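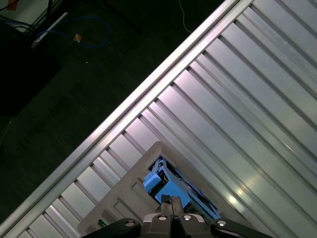 The Ferry at Nurkville

The woman had driven the night ferry shuttle for three winters before the county told her the route was ending. The letter came on a Saturday, folded in with the gas bill. It said the last crossing would be at the end of June and that she should turn in her keys and her orange vest at the Powell office. It thanked her for her service. The signature was printed on.

She read it standing up, put it under the fruit bowl, and went to work.

The shuttle was a short bus that met the last boat. It left the Nurkville landing at 11:40 at night and ran up the hill road to Starulach, 17 miles, with stops wherever people asked. Most nights she had the same riders. There was a man who cleaned the fish plant across the water and slept with his forehead on the window. There were two sisters who worked at the hospital laundry and did not speak to each other. There was a boy who was maybe 18 and always had a guitar case, though she had never heard him play.

That night she didn't say anything about the letter. She figured they would get one too, or see it on the door of the waiting room. She took their tickets and shut the door and drove.

The hill road was bad in the spring. The county patched it in April and the patches came up in May. She knew where each hole was and could miss most of them without slowing down. The man from the fish plant woke up only once, at the bridge, as he always did, and went back to sleep.

"They're stopping it," the older sister said, somewhere past the quarry.

It took the woman a moment to understand she was being spoken to. The older sister sat in the second row and had never said more than good night.

"Yes," the woman said. "End of June."

"What are we supposed to do?"

"I don't know. There's the morning bus."

"We get off at eleven."

"I know you do."

The younger sister was in the back. She said, to the window, that they could buy a car. The older sister said, also to a window, that neither of them could drive. It was the first time the woman had heard them answer each other, and she kept her eyes on the road so they wouldn't stop.

"I could learn," said the younger one.

"With what money?"

"I have some."

Then it was quiet until their stop. They got down by the same door, one after the other, and walked up the lane with a good ten feet between them. Usually it was more than that.

The boy got off last, at the feed store in Starulach. He stood on the step with the case against his leg.

"Are you going to keep driving?" he said. "Somewhere else?"

"I haven't thought about it."

"My uncle says the Evix people are hiring. The warehouse."

"I don't think I'd like a warehouse."

"No," he said. "I don't think so either." He went off across the lot, and she turned the bus around.

She drove back down empty. She wasn't supposed to stop on the return, but she pulled over at the top of the hill, where the trees had been cut for the power line, and looked at the water. The boat was tied up with its deck lights on. On the far side she could see the plant and part of the hospital. She ate half a sandwich and thought about what she had in the bank. She had 3,000 dollars and a truck that needed a clutch. The house was paid for. It had been her mother's, and it leaned a little toward the creek.

In the morning she called the Powell office. A young man answered and put her on hold, then came back and said he was sorry, he had the wrong sheet in front of him. She asked what was going to happen to the bus.

"The actual vehicle?" he said.

"Yes."

He had to find out. He called her back at four in the afternoon, which surprised her. He said the bus was going to surplus and there would be sealed bids. He said, in a lower voice, that these old ones didn't bring much. He thought the last one had been bought by a church.

"What did the church pay?"

He told her. She wrote the number on the back of the letter and put it under the fruit bowl again.

She didn't decide anything for two weeks. She went to work. The lilacs came out along the quarry fence and the road crew came and filled the worst of the holes. Someone taped a sheet of paper inside the waiting room at the landing for people to sign if they wanted the route kept. It had 40 names on it by the end of the second week. She recognized a few. Some of the others she thought were dead, but it was possible they had children with the same names.

The younger sister began sitting in the front row on the right, where she could see what the woman's hands and feet were doing. She asked questions. What was that pedal for? Why did you wait there, when there wasn't anyone coming? The woman answered what she could. Some of it she had done for so long that she had to do it again, slowly, before she could say what it was.

"You should sit up here too," the younger sister said one night, over her shoulder.

"I can see fine," said the older one.

But the next night she had moved up a row.

The woman sent her bid in on a plain sheet of paper, with the number written out in words underneath, as the form said to. She bid a little more than the church. She walked it down to the mailbox herself, put the flag up, and then stood there with her hand on the box. The mail truck wasn't due for an hour. She could have taken it back out at any time. She went in and washed the breakfast dishes, and when she looked again the flag was down.

She told the man from the fish plant first, because he was awake. It was raining hard and the wipers were loud.

"If I had the bus," she said, "would you pay to ride it?"

"I pay now."

"It might be more."

He thought about it all the way to the bridge. "How much more?"

"I don't know yet. I'd have to get insurance. I'd have to get some kind of a permit."

"My brother-in-law got a permit for a taxi," he said. "It took him a year. Then he didn't like it."

"Didn't like what?"

"People," said the man, and put his head back against the window.

The last county crossing came in on time. It was a warm night and the boat's crew had hung a string of lights on the rail. One of the deckhands had brought a sheet cake and cut it with a putty knife, and everyone who got off was handed a square of it on a paper towel. The riders climbed onto the bus with their cake. There were more of them than usual. Some had come over just to ride it the one time, and they talked loudly and took pictures of the landing out the windows.

The regulars sat where they always sat. The boy had his case between his knees.

"Is there really a guitar in there?" the older sister asked him.

"It's a bass," he said.

"Well, play it."

"You can't hear it. It has to be plugged in."

"We can be quiet," she said.

So he took it out. The loud people in the back stopped talking after a while. With the engine running the woman could barely hear it, only a low note now and then when she let off the gas on a curve. She drove slower than she needed to. At the bridge the man from the fish plant woke up, looked around at everyone, and stayed awake.

She let them all off where they asked. At the feed store the boy shut the case and said good night. He didn't say anything else, and she was glad.

On Monday she drove the bus down to Powell and parked it in the fenced lot behind the office, at the end of a row of snowplows. She swept it out first. She found a glove, a hospital name tag, and a good many ticket stubs, and she kept the name tag to give back. The young man from the phone came out to take the keys. He was older than he had sounded.

"They open the bids Thursday," he said. "I don't know what's in them. I couldn't tell you if I did."

"I know that."

"There weren't a lot of envelopes, though," he said.

She gave him the vest. He didn't seem to know where to put it, so he hung it over his arm. It was nine miles to the turnoff and she had asked a neighbor to pick her up, but she was early - the road had been clear the whole way - and so she sat down on the steps of the office to wait. She could see the top of the bus over the fence. One of the roof vents was still open. She thought about going back in to tell him, in case it rained. Then she got up and did.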